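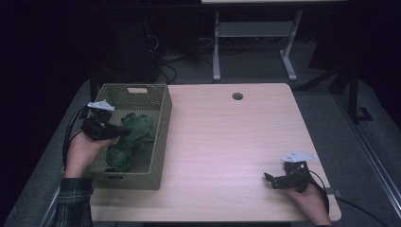

Laundry room, linens and the June changeover

Quick one this month, we're behind on everything. New linen service starts June 2, 2021. Helletti is out, Juhl is in. Same pickup door, different bags — the old blue ones go back to Helletti, please don't keep them for gym stuff.

What changes: pickup is at 11, no more afternoon run. Miss it and your bag waits for the next one. Tags go on the outside of the bag. Unit number big enough to read, last month half of them were just smudges.

Prices. Held where they were in May for sheets and towels. Tablecloths up a bit, sorry, we argued. Anything heavy (quilts, drapes) gets quoted seperately, ask at the desk first.

Washers on the Fistance side are working again, both of them. New hoses. The dryer at the end still runs long so set it low and check on it. Lint trap every time!! Coin slots are being swapped for cards by Pallidetti, date not confirmed, so hang on to your quarters for now.

Lost and found is overflowing. Mostly single socks, a child's raincoat, one very nice pillowcase with embroidery. Come look before it all goes to the donation bin at the end of the month.

Also — we ordered 400 tags and 200 are already gone. One per bag is plenty. Next order is 800 and it comes out of the same budget as the soap, so go easy.

More on the folding tables next time, ran out of room. Questions to the desk, not the drivers, they dont have the price list.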